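Workshop notebook | Entries | Samples | Mortar log | Stone | Contacts

January, Sunday, started 8:10
Entry by Tainá Amaral

Figueiredo chapel, north aisle wall. Third session on the bedding mortar. Present: me, Washington Macedo until lunch, Dalva Prado on the sieve stack. Aníbal Chambi has the parish account books and sent his notes last night.

Question still open: is the lower part of the north wall earlier than the rest, or the same build with reused stone? The change in coursing is at the sill string. Below it the blocks are squared and fairly even. Above it they are rubble with galleting. The old guide leaflet calls the lower part "the monks' wall" and gives no source. Aníbal has found no record of monks.

Samples N1 to N6 are from the drilling at the east end, three below the string and three above. N4 is contaminated with cement from the later repointing and I have set it aside. N5 crumbled in the bag but the fragments are usable.

Method as before. Dried overnight, weighed, crushed by hand in the small mortar, acid digestion in the cabinet, filtered, washed, dried again. Insoluble residue sieved and each fraction weighed. The top pan of the stack has a dent and Dalva is losing a few grains at the rim -- tape it before the next run.

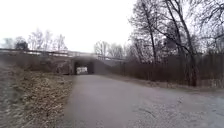

N1 and N2 agree closely. Both have coarse angular sand with a lot of crushed shell, which the acid removes, so the digestion figures overstate the binder. Need a thin section before quoting any lime to sand ratio. I wrote one in the margin of the last entry and have crossed it out. Do not copy it into the report.

N3 is the odd one. Taken below the string but the residue is fine rounded sand with very little shell, the same as N6 from above. Two readings possible:

a) N3 came from a patch. The drill point is 450 mm from the blocked door and the masons may have rebuilt the jamb when they closed it.
b) The two mortars were in use at the same time and the string means nothing.

I prefer (a) but the location sketch is poor. Washington M. thinks he remembers a straight joint behind the hymn board. Not drawn anywhere. He will ask for the board to be taken down.

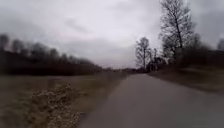 Notes from Aníbal's letter, for reference. The earliest surviving book has an entry for lime, 74 loads, paid to a carter from Urnov. No mention of which wall. A separate line pays for "stopping the little door." The hand is the same and the ink looks the same to him, but the leaves have been rebound and he is not confident about the order. If the blocking and the lime are one campaign then N3 should match the blocking mortar. We have no sample of the blocking mortar. Ask for permission to take one.

He also looked for the font, which the leaflet dates earlier than the chapel. Nothing in the books before the relining in lead. Outside our scope, but the tooling on the bowl is worth photographing under raking light while the lamps are there.

Stone: Washington Barros returned the two chips from the quoins. He puts the lower one with the old quarry at Conden, from the iron banding and the small fossils. The upper one he will not commit to. He wants a larger piece and I told him he can't have one. He may come and look with a hand lens.
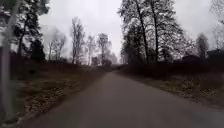 Salts. Strip tests on the plaster at the west end: nitrate high at dado level, low above the windows. Chloride low throughout. Points to ground moisture and the burials against the outside wall. The 1:3 hydraulic mix in the old repair schedule should not go on that section in any case. Wrote to the architect to say so and had no answer yet.

The Fonen balance drifted again after lunch. Checked with the 50 g weight at 1:30 and it read high in the second decimal. Recalibrated, and repeated N5 and N6. Differences too small to change anything, but the morning weights for N1 to N3 need a second pass. Log both sets.

Photographs: Dalva is renaming the contact sheets by bay instead of by roll. Old numbers stay in brackets until the report is out.

To do:
-- tape or replace top sieve pan
-- repeat dry weights N1, N2, N3
-- permission for one core from the door blocking
-- hymn board down, draw the joint at 1:10
-- thin sections of N1 and N6, resin is on the shelf under the window
-- ask Aníbal for the exact wording of the carter entry, with line breaks

Acid cabinet off at 4:40. Residues from N5 and N6 left in the drying oven, labeled on the lids.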